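The Case for Boring Failures

By Gerasimos Kouris
June 2021

I have been arguing with Charalambos Makris since March, and I want to put my side in writing while I still think I'm winning.

The argument is over how you teach a robot arm to do a household chore from demonstrations. You drive the arm by hand through the task, record what its cameras saw and what the joints did, and train a model to imitate you. Everyone in our corner of the field does some version of this. The disagreement is over which recordings deserve to be in the pile.

Charalambos is a purist. For the Destby set he collected 200 demonstrations and they are gorgeous, smooth reaches, one grasp, straight to the goal. If his hand wobbled, he threw the recording out and did it again. I would happily watch them with a cup of coffee.

Mine are ugly. I let people miss the grasp, nudge the object, back off, come in again at a worse angle and fix it. I kept all of it: 297 recordings, after dropping only the ones where a camera died. We trained the same network on each pile, and then we did the part I love, which is to stand there and let the thing loose on a table it hasn't been arranged to like.

The ugly pile won. Out of 100 trials each, the policy trained on the clean set started beautifully and then, the moment the object sat a little crooked in the fingers, sailed off with total confidence into nowhere. The other one fumbled. It fumbled constantly! But it came back, over and over, and I still get a kick out of it (the first time it backed away from a bad grasp and went around again, I yelled loud enough that people came in from the hallway).

I don't think there's magic in this. A model that imitates can only know what to do in places it has been shown. A perfect demonstrator never visits the bad places, so the model has never seen them, and it is going to end up there anyway because small errors pile up. Show it the bad places along with the way out and it has something to copy. People have said this for years in one form or another, and there are clever methods that add noise on purpose, or have an expert step in and correct the robot as it goes. What got me excited was how far we got with none of the cleverness, just by not deleting things.

Charalambos has a fair reply, and I'll give it its due. He says I'm comparing 297 against 200, so of course the bigger pile did better. We reran it with 200 of mine, picked at random. The gap shrank and didn't close. He also says ugly data teaches ugly habits, and he's right about that one. My policy dithers. It sometimes hovers next to an object for so long that you want to reach in and help. If you were paying for the robot by the minute you might prefer his, at least until it went wrong.

Where I really dig in is on clutter. The Donlow tables are set up with a lot of play food and dishes that have nothing to do with the job, and I think that matters as much as the mistakes do. An arm that learns to handle one bottle on a bare surface has learned very little. Put a plate, a mug and some fruit nearby and it has to learn which red thing you mean. I'd take one messy table over ten tidy ones, and I'd mount cameras on more than one side of it, too. The approach to an appliance looks like a completely different problem depending on where you stand.

So here is what I'd like to see. Stop publishing only the success count. Publish how many times the robot got into trouble and how many of those times it got out. Somebody with a bigger budget than ours should push this to 2000 demonstrations, with the stumbles labeled, and find out whether the dithering washes out. I suspect it does. Charalambos suspects I will be buying lunch.

Either way, please go look in your discard folder before you empty it.
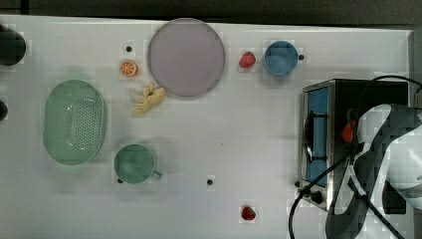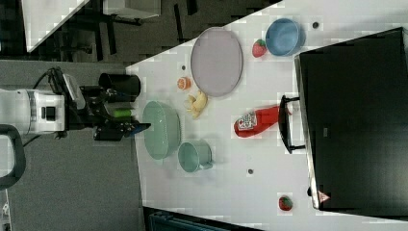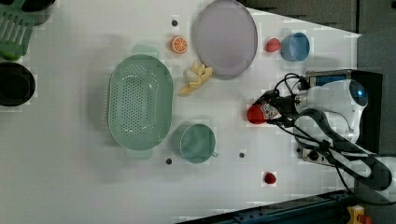
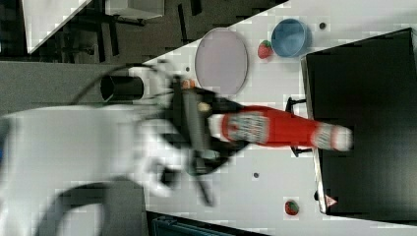
The arm at work on a table with toy strawberries, a plate and other kitchen things. In the last picture the gripper has the ketchup bottle.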